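Merger vote FAQ – Treltness and Zultness

Updated Monday, again. Got a pile of emails over the weekend, most of them the same six or seven things, so answers are all going here. If yours isn't on the page, write in. Short emails please.

What are we voting on?

Whether the town councils of Treltness and Zultness become one council. One yes or no on the ballot. It's listed as Measure 11. Nothing else is on the ballot this time, no school board, no road bond. Those are next year.

When is it?

November. Polls open 7 a.m., close 8 p.m. In line at 8, you get to vote. Don't leave the line.

Do both towns have to say yes?

Yes. Majority in Treltness and a majority in Zultness, counted separately. If one town says no it's dead, even if the combined total is a yes. People keep adding the two together. Doesn't work like that.

Didn't we already do this?

Sort of. There was a petition for it years back and it came up 112 signatures short, so it never got to a ballot. First time it's been put to an actual vote.

How big would the new council be?

11 seats. Six elected from Treltness, five from Zultness. Right now the two councils together have 20 people on them, so nine seats go away. All 11 would be up for election the first spring after the merger. No current member gets a seat automatically, including the two chairs.

Why does Treltness get six?

More people live here. Zultness asked for a even split with a rotating chair, Treltness council said no, and this is where they landed. Murdo Ritchie (Treltness council chair) has said he'd look at it again after the first term. That's not in the measure. It's a thing he said at a meeting. Weigh it however you like.

What happens if a seat is tied?

Recount first, then drawn by lot in the clerk's office, in public. Same rule both towns have now. Goes for council seats only. A tie on Measure 11 itself counts as a no. 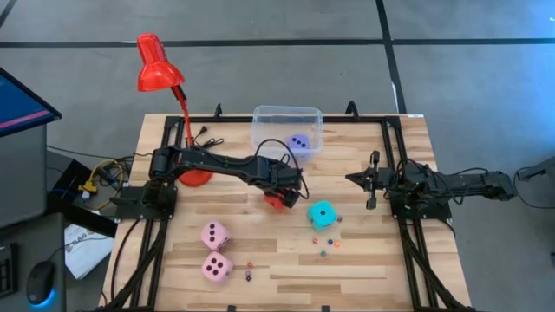
A red die near the middle of the table.

Will my taxes go up?

Depends who you ask. The measure doesn't set a rate. It says the two rates stay separate for two years and then the new council has to pick one. Zultness pays a bit less now, so if they meet in the middle, Zultness goes up and Treltness goes down. Could also be that savings cover it. The yes side says they will. The no side says there are no savings worth the name once you pay for new signs, new software and the lawyers. I've read both sets of numbers and they start from different years, which makes them hard to compare. Links to both at the bottom.

Do we lose the name?

No. Both towns keep their names, mailing addresses, and zip codes. Only the council gets a new name, and it hasn't been chosen. The town charter of 1813 gets replaced for Treltness, but the original stays on the wall at the library. Yes I asked.

What about the police?

Not covered. The county handles patrol in both towns already.

Fire?

Two stations, both stay open for at least four years. It's section 3 of the measure. After that the new council can do what it wants with a two-thirds vote.

And the Atetti Street depot?

This is the one I get the most mail on. Both towns store plows and salt, Treltness at Atetti Street, Zultness at its own yard by the river. The measure says "consolidate where practical." Doesn't say which yard closes or whether either one does. Anybody telling you Atetti Street is definately closing is guessing. Same for anybody telling you it's safe.
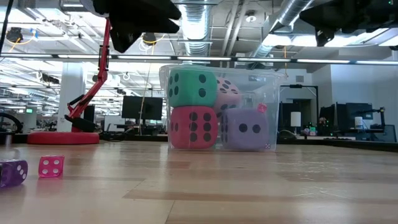
Dice in a clear plastic bin.

Who can vote?

Registered voters living in either town. If you own property here but live somewhere else, no. Students, yes, if you're registered here and not at your parents' place. Moved between the two towns recently? You vote where you live now, but update your address first.

Where do I vote?

Treltness – Sriwong Hall, side entrance, not the front. The front steps are being redone. Ramp is at the side too.
Zultness – the elementary school gym, same as always.

Can I vote by mail?

Yes. Request the ballot from the clerk, any reason or no reason. It has to be in the clerk's office by 8 p.m. on election day. Postmarks don't count. If you're cutting it close use the drop box outside town hall.

I lost my mail ballot / spilled coffee on it / signed in the wrong spot.

Call the clerk. Wichai Phromma runs the elections desk and can void the old one and issue a new one. Or just go in person on the day, tell them you had a mail ballot, and you'll get a provisional. Those take longer to count but they do get counted.

Who's paying for the yard signs?

Two registered groups, one on each side. Both file spending reports with the county, anybody can read them. The towns themselves aren't allowed to spend money pushing it either way. The blue mailer you got from town hall is the neutral notice, required by law, goes to every household. If you thought it leaned one way, the complaint form is on the county site. 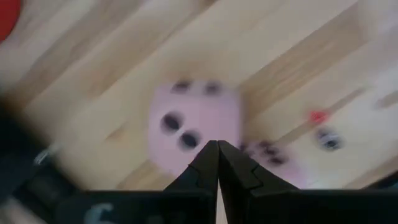 Is there a debate?

Two. The one at Sriwong Hall is full up for seats but there's standing room, doors 6:30 p.m. The Zultness one is in the gym, plenty of chairs. Written questions only at both, drop them in the box by the door before it starts. Both council chairs will be at both. Recordings go up the next day or the day after.

When do we get results?

Polling place votes the same night, probably by 10 p.m. Mail ballots the next day. Provisionals within a week. If it's close don't trust anything you hear the first night.

If it passes, when does it start?

The following July. The two councils keep meeting until then, seperately, and they can't sell buildings or sign any contract over three years in the meantime. Spring election picks the 11, they get sworn in on the first working day in July.

If it fails can they just try again?

Not for four years. Section 9.

How are you voting?

Not saying. Page stays neutral, that was the deal when I took it over. Full text of the measure is at the clerk's counter, free copies, bring your own if you want more than two printed.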